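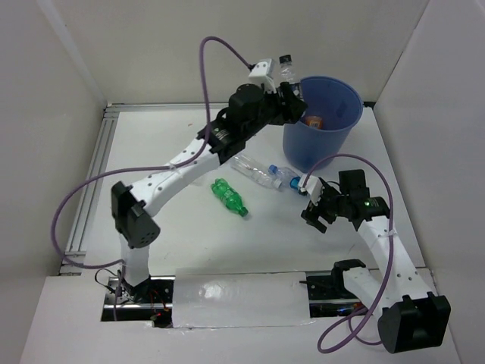 Figure 3. The two-arm sorting cell with the center cover panel in place over the mounting rail. Bottles are picked from the tabletop and dropped in the blue bucket at the back right.

4. Keeping the cell running

4.1 What we look after

Most of what I have to say in this section is about cables, screws and motors, so if you came for the policy results you can skip ahead to Section 5 and I won't be hurt. But I spent far more of the project with a hex key in my hand than I did with a training script open, and the papers we leaned on when we built our cell were pretty quiet about this part. We would have loved to read a few pages of somebody else's repair notes before we started.

The cell in Figure 3 is the second one we built at Emthorpe. The arms, the joints and the bottle task are the same as in the first cell. What changed is how everything is fixed down and how easy it is to get at. Both arm bases bolt to a black rail channel along the front, with the front ledge just ahead of it, and the wiring for the bases runs down in that same channel. It's a tight fit in there (you can see some of the hardware and thin wires near the left base), and nearly every electrical fault we had started within a hand's width of those bolts.

We ran the cell for 17 weeks. Over that time I logged 102 maintenance entries, from "wiped table" up to "replaced elbow motor, left arm, lost the whole afternoon." Géza Szénási kept the log with me and did most of the motor work, and where I say "we" below I often mean that Géza did it and I held the flashlight.

4.2 The cover panel and the rail

In the first cell the rail was open from end to end. It looked tidy enough on day one, and then a bottle cap went in. Caps are just the right size to roll into a slot and sit against a connector, and we lost a morning to a base motor that kept dropping off the bus until we found one wedged under its plug. So the second cell got a white cover panel across the middle of the channel, between the two bases. It lifts straight out with no tools. We tried a screwed-down version first and hated it — you skip a check when it costs you four screws, and then you skip it again.

We left the ends of the channel open on purpose. The base bolts need to be checked with a wrench every week and the plugs need to be seen. An inspection goes like this: power off, both arms folded down by hand, cover out, then a flashlight along the whole channel. I look for loose caps, rubbed insulation and any wire that has crept over a bolt head. Then I push each plug home with a thumb. The whole thing takes 10 minutes if I don't find anything.

One note on the panel itself. It has a glossy finish, and on sunny mornings our first panel threw a bright patch into the overhead camera view. We moved the lamps a little and the trouble went away. If I were ordering another I'd ask for matte.

4.3 Cable routing

The purple cables deserve their own heading. Each arm carries one, and we let it run in a big loose arc outside the arm. Visitors from Subramaniam looked at this and politely asked when we were going to finish it. Fair question! It does look unfinished. But we had tried the neat way, with the cable tied close along the upper link, and it cost us two cables in a month. The wrist turns a long way when it reaches over the bucket rim, and a tied cable takes all of that twist in the last little stretch before the connector. With a tall loop the twist gets spread out over the whole length and the connector hardly feels it.

The left arm needs the bigger loop. It has to stretch right across the table to get to the bucket, so its cable goes up from the bracket by the gripper, over the upper link and back down past the elbow to the base. The right arm sits closer and gets by with less, though its cable does hang low near the shoulder, and I check that low part for scuffs whenever I'm in there. We set the slack by moving the arm to its farthest reach, adding enough cable that the loop still had some belly in it, and then working the wrist by hand through its full turn while watching the connector. If the connector rocked at all, we added more.

Too much slack is a real problem too, of course. A long loop can swing into the other arm or sweep a bottle off its spot. We had that happen early on, and the fix was boring: slow down the big return moves and keep the fast moves short. We wrote a soft speed limit into the controller for any move that lifts the wrist from the bucket side back to the table, and the cable strikes stopped showing up in the log.

4.4 Motors and joints

The elbows do the hard work. They hold up the long perforated links, and by the end of a session they're the warmest thing in the cell. We read the motor temperatures in software and stop when any joint goes over our limit, which in the first weeks happened nearly every session. Géza found that most of that heat came from holding still. Our start pose had both arms reaching out flat while a person reset the bottles, and the elbows were straining the whole time for no benefit. We changed the waiting pose so each arm rests with its elbow tucked, and the stops became rare.

We also blow out the elbow vents with a hand pump. Please don't use canned air for this if you can avoid it; we did once, too close, and spent the next hour letting the joint dry.

In all we replaced 6 motors. Four were wrist motors, and I think most of those go back to the tied-down cables and to grippers pressed too hard into the tabletop (the faint marks on the white surface are a record of something, and I suspect our early calibration runs). The other two were elbows. A wrist swap is quick. An elbow swap means taking the upper link off, and after that you have to redo the zero for every joint beyond it. We keep a printed jig from Sadis for setting the zero and I would not want to do it by eye.

4.5 Grippers and daily setup

The gripper fingers get dirty faster than you'd think. Bottles come to us rinsed but with label glue still on them, and a gluey finger holds on to a bottle after the gripper has opened. At the bucket this shows up as a bottle that hangs on for a moment and then falls outside the rim. If you only look at the success numbers you'll blame the policy for this. We did, for two full weeks. Now the fingers get wiped with alcohol before every session and again at the halfway point, and I'd put that wipe at the top of any list for a cell like ours.

The rest of the morning setup is short. I put the bucket back against its marks at the back right and check that the left arm can clear the rim with a tall bottle in its grip. I run each arm through its slow check motion and listen. A dry joint has a gritty sound that I can pick out by now, though I could never get that into a threshold the software could use. Then I set out a few bottles, usually a mix of clear and colored ones because the clear ones are harder for the cameras, and do three practice picks per arm before anything gets recorded.

4.6 Spares

We keep two spare wrist motors, one elbow, two of the purple cables already cut to length for the left arm (a left cable will fit the right arm, with a fatter loop) and a bag of base plugs from Eltel. The plugs were the part we ran out of. They're cheap and easy to forget, and in March the cell sat dark for five days while we waited on a new bag. The elbow spare, which cost more than all the rest together, was used twice, and both times it had the cell back up by evening.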